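About Prasero

Prasero tests whether a robot arm can do ordinary bench and household work, and publishes the results job by job.
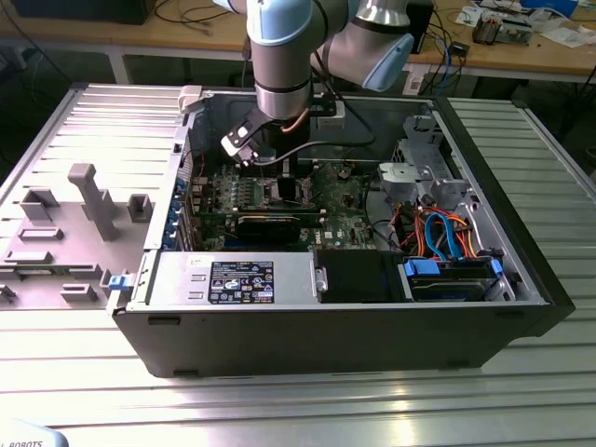

The company was started by Yareli Arellano and Colton Charbonneau, who had both spent years writing acceptance tests for packaging lines. On a packaging line the part arrives in the same place every time. The jobs we test do not work that way. A used desktop computer may have a cable tucked behind the drive or routed over it, and a clip that released easily on one unit will stick on the next.

What we test

Our main program covers computer disassembly: locating a part, releasing its clip or latch, unplugging what is attached, lifting the part out and setting it down in a known position. A second program, Tilletero, covers kitchen and laundry tasks. It is smaller and its results are less mature.

Each task is run 600 times before we report a figure. A run counts as a success only if the arm finishes without a person touching the work, and the part is usable afterward. Runs that finish with a cracked tab or a bent pin are logged separately. Clients often ask us to merge the two numbers. We do not.

Where things stand

Rigid parts with a clear grip surface are mostly a solved problem at our bench. Expansion cards and drives come out reliably once the retention hardware is open. Connectors are harder. A data cable has to be held by the plug, and the plug is often behind other cables that move when touched. Cable work is still slower than a trained technician by a factor of 7, and that figure has improved only slightly since July.

Household chores are further off. Loading plates of one size into a fixed rack works. Sorting a mixed load of clothing does not work well enough for us to quote a time. Anyone planning a purchase on the assumption that one arm will cover both should talk to us first.

Fixtures

Much of the gain in our disassembly figures comes from fixturing. Guadalupe Lozano designs our part holders, and a revised holder has more than once done more for a success rate than a month of software changes. Holder geometry is included in every report, and drawings are available to clients on request.

People

Yareli Arellano - test methods
Colton Charbonneau - client projects
Guadalupe Lozano - fixtures and end-of-arm tooling
Uriel Chávez - motion planning and force control
Milagros Núñez - data and reporting

Working with us

We take on three outside projects at a time. Send a description of the task, the number of product variants and the time a person currently needs for it. If we think the job is not ready for a machine, the reply will say so and list the steps that fail.

Page last revised 2018-11-28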